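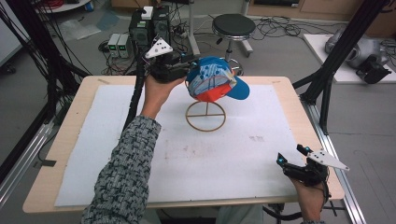
Burus Releases Hastness 2, Drops the Word "Autonomous" From Its Product Pages

Planning software for two-arm handling now refuses jobs it can't account for, company says

BEVARINE, December. Burus, which makes control and planning software for two-arm robots, today released Hastness 2, a rewrite of the grasp planner it has sold under that name. The company is asking customers to read the limits section of the release notes before they read anything else.

Hastness takes recorded hand motion from tracked hand-held grippers, cleans it up, and turns it into plans that a pair of robot arms can try to follow. Version 1 was sold on the strength of how little recording it needed. Burus now says that claim was too loose to be useful.

"We had a demo that went well and we wrote marketing copy from the demo," said Mohit Rana, who leads the planning team at Burus. "Then people bought it and put a hat in front of it. A hat is a miserable object. It's soft on top and stiff at the brim, and if you push it from the left it leaves to the right. Our planner treated it like a box."

For Hastness 2 the team put together a test set it calls Pathak, made up of 2399 recorded two-handed attempts on soft and half-soft goods, caps on stands among them. Of those, 206 were thrown out for tracking loss. Burus is publishing the discarded recordings along with the good ones. Rana said he is tired of reading results from other vendors where the failures have been swept up before anyone gets to look.

What changed in the software

The old planner worked out each arm's path separately and then checked the two for collisions. Hastness 2 plans both arms together. This is slower. On the company's own bench machine a plan takes 800 milliseconds, well behind version 1, and customers with tight cycle times should test it on their own parts before paying for the upgrade.

A second change concerns tracking. When the position of a gripper's marker plate becomes uncertain, version 1 filled the gap with a smooth curve. The curve looked good on screen and was sometimes wrong. Version 2 marks the gap and leaves it open, and an operator has to accept, cut or re-record that stretch. Early users have complained about the extra clicks. Burus has kept them.

The third is a refusal mode. If a new object sits too far from anything in the training recordings, the planner stops and says so in the log. The threshold can be moved, and every move is written to the log with the user's name.

What it does not do

Hastness 2 does not learn a task from one recording. It does not move from one brand of arm to another without recalibration. It has not been tested on wet goods, on glass, or on anything heavier than the caps, gloves and pouches in Pathak. Burus has no figures for how it behaves after a month of unattended running and will not be supplying an estimate.

The company is also cautious about its own headline number. Plans made by Hastness 2 completed 54 percent of held-out Pathak tasks on the first try. "You can read that as a big step up or as a coin toss, and I've heard both in the same meeting," Rana said. "It was measured in our lab, under our lights, by people who wanted it to work. Run your own parts. If you get a worse number, send it to us and we'll print it next to ours."

Asked whether two-arm handling of soft goods is close to being solved, Rana said no.

Availability

Hastness 2 is available now to current license holders. The Pathak recordings, including the rejected ones, can be downloaded without an account. Version 1 will keep getting bug fixes for customers whose work depends on its speed, though Burus advises them to turn off gap filling.

About Burus

Burus writes control, planning and recording software for two-arm robots from its office in Bevarine. It does not build arms.

Press contact: the Burus press desk, Bevarine. Requests for demo footage will be answered with full, uncut runs only.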